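Robotics club: still in the simulator

Four months after the June launch, the Prisholm club has yet to pick up anything you could drop on your foot. All the work so far is on screen, in the Rinine workshop model, where a two-fingered gripper is driven over a machine with blue pipes and nothing ever needs mending. The 12 members plainly enjoy it. I sat through two sessions and came away doubting how much will carry over to real parts, which slip and stick and turn up late. The club says the Plodon contest accepts simulated entries. Fine, but I'd still like to see one bolt tightened before we renew the grant.
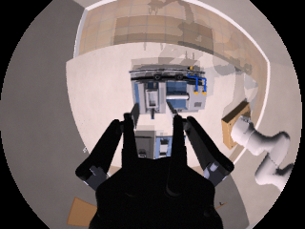
Başaran wrote back that a crash on screen costs the club no money, and asked which of us was offering to pay for the bolts.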